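**Do we need the district's sign-off to run our own flu shot morning at school?**

Posted by Teodora Berisha, 10th October

Hi all, hoping somebody has been through this before me. I help out in the front office at a K-8 in Flundton, and our principal would love to have a flu shot morning in the gym before winter break. The county health office told me they can send two nurses if we handle the consent forms and the space. What I can't work out is whether the school board has to approve it first, or whether the principal can just say yes. The handbook talks about "outside medical services" for a page and a half and then never says who signs! We have 500 students and 37 staff, if that matters.

**Pendo Kombo**

Welcome, Teodora, and good for you for taking this on. We did one in Pisavley two years ago, and I remember being just as puzzled by our handbook (I think they all copy from each other). In our case the principal could agree to it on her own as long as the nurses came from the county and no money changed hands. The board only wanted a letter telling them the date. If you were paying a private company, it would have gone to a vote. 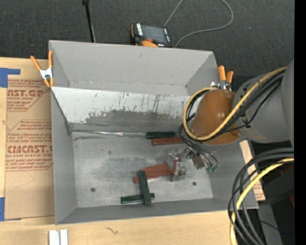 I'd still call your district office and ask for whoever handles student health, and get the answer in an email - phone calls have a way of being forgotten. Start on the consent forms early, too. Ours went home in backpacks and a good many never came back, so we sent them again with a translated copy, and that helped a lot. Ask the county if staff can get their shots the same morning.

**Dima Mahasneh**

depends on your state. ours made everyone do it through the board

**Najwa Majali**

Pendo's advice matches what we were told, but please check your building insurance as well. Ours wanted the county's certificate on file before anybody set up a table in the gym, and it took them most of July to send it over. Good luck, and do let us know how you get on!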